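Call for participants: household cloth hygiene study

Navenier is recruiting households for a study of how kitchen cloths are used, dried and replaced in ordinary homes. The study is led by Thandeka Swanepoel. Fieldwork is managed from the Broscombe office by Femi Mohammed.

Background

Bacterial counts in kitchen cloths depend on fiber type, soil load, wash temperature and drying time. Laboratory values for the first three are well established. Drying time in the home is poorly documented, as most published figures come from cloths hung singly in a climate chamber.

Who can take part

We have places for 145 households, of which 78 have been filled. Applicants must:
- be 18 or older and live at the address given on the form
- prepare a cooked meal at home at least 4 days a week
- wash dishes by hand at least once a day, with or without a dishwasher in the home
- have no household member who is currently taking immunosuppressant medication

Renters and owners are equally eligible. Only one application per address will be accepted.

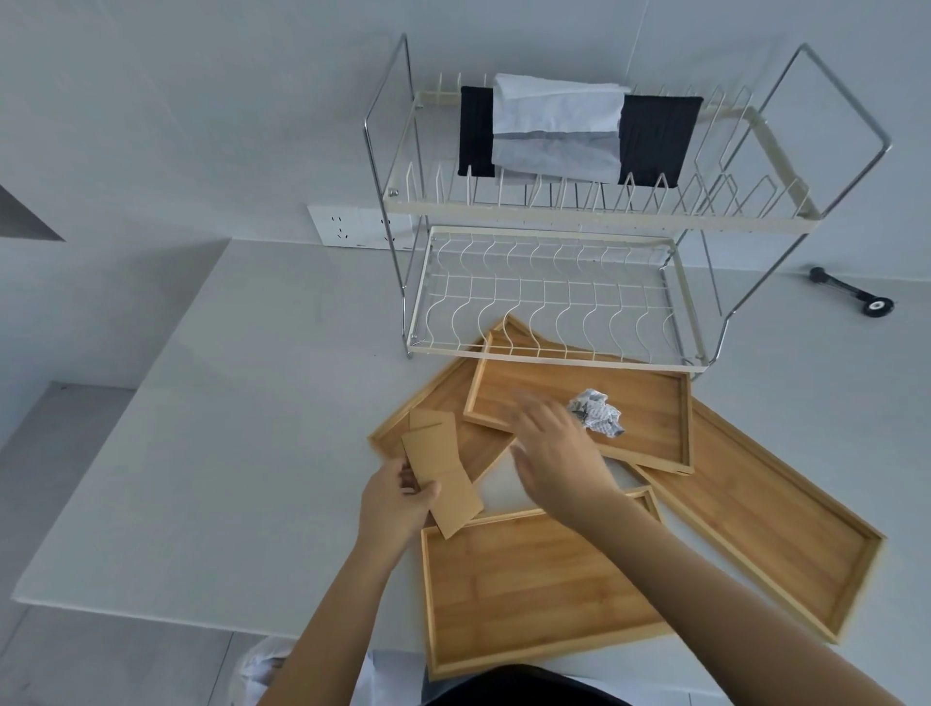
What participation involves

Each household takes part for 4 weeks. Participants receive a set of coded cloths in 2 fiber types and use them in place of their own. A short log is completed each evening, recording which cloth was used, for what task, and where it was left overnight. An entry takes nearly 2 minutes. Please do not change your normal washing or drying routine for the study.

At the end of each week, one cloth is sealed in the bag supplied and returned by prepaid mail. Bags must be mailed on the day they are sealed. A small humidity logger stays in the kitchen throughout and needs no attention.

Payment

Households that return all cloths and a complete log receive $145. Those that withdraw early are paid for each full week completed.

Data handling

Samples are identified by code only. Names and addresses are stored separately and deleted once payment has cleared. Results will be reported in grouped form in September.

How to apply

Request a screening form from the Broscombe office, marking your message "Cloth study." Completed forms must be received by 30th March. Applicants will be told the outcome in writing, and a reserve list will be kept for places that open after the start date.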